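Ask people what makes a gripper good and they'll talk about force, or sensing, or the software. Ask me and I'll talk about the pads. I have spent two years looking after the hand-held pair on the wrapping bench at Drostunside, and I'm more convinced than ever that the last few centimetres of the tool deserve most of your care. It's lovely work, too! I want more people to try it, and I want the people who write our schedules to leave room for it.

Our bench is called Vavlow, after a joke too long to repeat. A person stands at it with a gripper in each hand and does a job the way we would like a robot to do it later. The jobs are dull on paper: lift, wrap, gather, fold, put down. The material we keep coming back to is clear plastic, and I'd argue it is the best maintenance inspector we have ever had.

A solid block forgives you. If one pad sits a little proud of the other, a block still comes up off the table and you learn nothing. Plastic sheet is fussier. Set the pads out of line and the folds gather on one side, the bunch creeps towards the gap, and the whole lot slides away just as you start to feel pleased with yourself. You get told about your set-up at once, by the work itself.
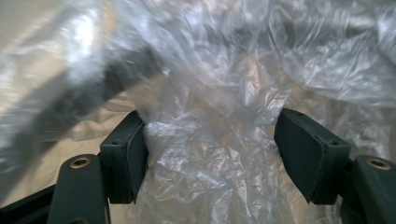

*Gathered plastic between the two pads, with a brass-coloured rim at the screw hole on each arm.*

Those screws get more of my attention than anything else on the bench. Aba Odoi, who set up the first pair, used to tighten them until they stopped and then a bit further, and I did the same for months. I now think that was wrong. An over-tight screw pulls the pad round by a hair, and you then spend the afternoon blaming your wrists. I go up to snug, close the fingers on a folded scrap, look at how the creases run, and only then finish the job. If the creases come down evenly between the pads I leave everything alone. (Leaving things alone is a maintenance skill and ought to be taught as one.)

My other strong opinion is about cleaning. Our written routine, drawn up in June by Efua Bonsu, has 11 steps, and wiping the pads is the ninth. I would make it the first! Any film on the pad face changes how it grips, so every check you do before wiping is a check on a dirty tool. Efua's answer is that wiping first tempts people to stop there, and I admit she has met more people than I have. We have agreed to try it my way for 200 runs and compare the dropped bundles.

Then there is the question of pairs. We used to look after each gripper as its own machine, with its own page in the log, and swap one out whenever it misbehaved. That makes sense until you watch a job that needs both hands. A wrapped bundle has to be held from two sides, and the person holding it is working with the difference between the tools as much as with either one.
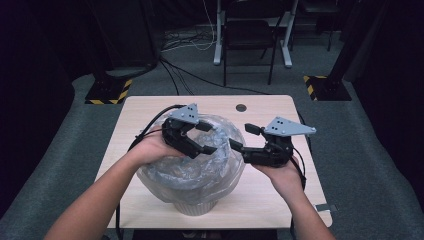
*Both grippers at a wrapped bundle on the Vavlow bench.*

If the left closes a touch sooner than the right, the bundle turns. You can correct for that without noticing, and people do, beautifully – Akosua Baidoo can make a badly matched pair look perfect. But a robot learning from her would be learning her correction along with the task. So I say service them together, log them together and retire them together, even when one of them still seems fine. It costs more in spares. Seren Bevan, who orders the spares, has made that point to me with some force, and we are still arguing over whether the old halves can be kept for practice.

Cables belong in the same conversation. A cable that tugs at one wrist makes that gripper feel heavier, and after an hour the person holding it moves differently. I check the run on both sides with my arms stretched as far as the job will take them, because a cable that hangs nicely at rest can be a nuisance at full reach. It takes a minute. I have moved ours more often than I've changed any part.

What I'd ask for is modest: 16 minutes at the start of a session, protected, with a person who likes the tool and a bit of scrap plastic to squeeze. At the moment that time is the first thing to go when we are running late, and I think it should be the last. Come and have a go at it if you're ever at Drostunside. Bring your own screwdriver, as mine is spoken for.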